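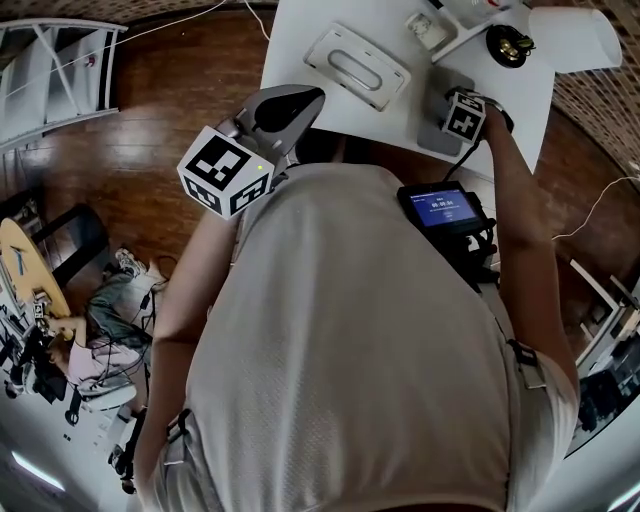
Rapport de projet -- Ranger une table de travail partagée

Magdy Benmoussa et Aicha Kamel, janvier 2022

Quand nous avons choisi notre sujet, à l'automne, plusieurs camarades nous ont demandé si nous étions bien sûrs de vouloir passer des mois sur une table. Eh bien oui ! Une table où tout le monde travaille, c'est un petit monde à elle seule, et nous avions surtout très envie de comprendre pourquoi celle de la salle Soliman se retrouvait encombrée chaque soir alors que chacun jurait avoir remis ses affaires en place.

La salle, d'abord, parce qu'on s'y attache vite. Elle a un parquet brun bien ciré qui renvoie la lumière, une étagère blanche à croisillons contre le mur et un panneau tressé brun qui adoucit un peu l'ensemble. La table est blanche, et nous l'avons gardée telle quelle : nous avions pensé la couvrir d'une nappe en octobre, mais Aicha trouvait (et elle avait raison) que les petits objets se repèrent mieux sur un fond uni -- sauf les objets blancs, bien sûr, et nous y reviendrons.

Notre première étape a consisté à observer sans rien changer. Pendant 7 séances, nous avons noté ce qui arrivait sur la table, ce qui en repartait et ce qui restait. Au total, notre cahier compte 457 lignes, parfois très bavardes, car Magdy ne sait pas écrire « gobelet » sans raconter d'où vient le gobelet. Les grandes feuilles de papier roulées sont les championnes de l'immobilité : une fois posées dans un coin, elles y restent. Viennent ensuite les petits récipients, puis les câbles, qui n'appartiennent jamais à personne.

Pour la deuxième étape, nous avons donné une place à chaque chose. Un plateau blanc rectangulaire, avec une poignée évidée, sert aux objets que l'on déplace souvent ; on l'emporte d'un geste et la table est libérée. À droite du plateau, un tapis gris rectangulaire délimite la zone où l'on travaille vraiment. Nous avions d'abord placé le tapis au milieu, mais les gens posaient alors leurs affaires tout autour, en couronne, et le plateau ne servait à rien. Le décaler a tout changé, ou presque.

Reste la question du blanc sur blanc. Un petit gobelet blanc sur une table blanche, cela s'oublie très facilement, et le plateau lui-même a été cherché plus d'une fois alors qu'il était sous nos yeux. Nous avons essayé des étiquettes de couleur, que nous avons appelées entre nous les « Lono », mais elles se décollaient au premier coup d'éponge. Le groupe Danik nous a conseillé de la peinture ; nous n'avons pas osé, le matériel étant prêté.

Nos dépenses sont restées modestes. Nous disposions d'une enveloppe de 900 dirhams, et l'essentiel est parti dans des boîtes dont nous aurions pu, avec le recul, nous passer. Le plateau et le tapis ont fait à eux seuls le plus gros du travail.

Si nous devions recommencer, nous nous occuperions des câbles dès le premier jour. Nous les avons laissés pour la fin en pensant que ce serait facile, et il y en a encore qui traversent le sol ou qui pendent du côté de la table. Nous aimerions aussi tester notre méthode dans la salle Hosine, où les tables sont plus petites et où l'on travaille debout. Le cahier d'observation est disponible à l'atelier pour le groupe qui voudrait prendre la suite, avec les plans de la table et toutes les digressions de Magdy.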